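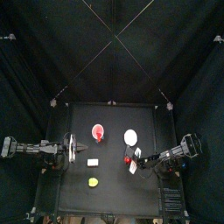
Matte black table mat keeps wrinkling along the front edge

Asked in Surfaces and Furniture, July

I have a black mat on a square play table, used for toy dishes and pretend fruit. Along the front edge it has developed faint wrinkles that will not lie flat. Plates sit fine. Round items -- a ball, a small fruit -- tend to drift when set down near the wrinkles. The mat is a Haugland, held with double-sided tape at the corners only. I have tried pressing it overnight under books. Is there a fix, or do I replace it?

Latrice Tran

2 answers

Answer 1 (accepted, 14 votes)

Corner tape is the likely cause. The mat is free to creep between the corners and the slack collects at one side.

Lift the front half only. Wipe the table and the back of the mat with a damp cloth and let both dry fully. Run tape along the whole front edge, then lay the mat down from the middle toward you, smoothing with a dry towel. Do not stretch it. Stretched material pulls back and you get the same wrinkles on another side.

If it still lifts, trim 2 mm off the front. Mine was slightly oversize for the tabletop and was pushing against the lip.

Answer 2 (0 votes)

Had the Odach one, same problem, threw it out. Painted the table with black chalkboard paint. Scratches though.

Viewed 491 times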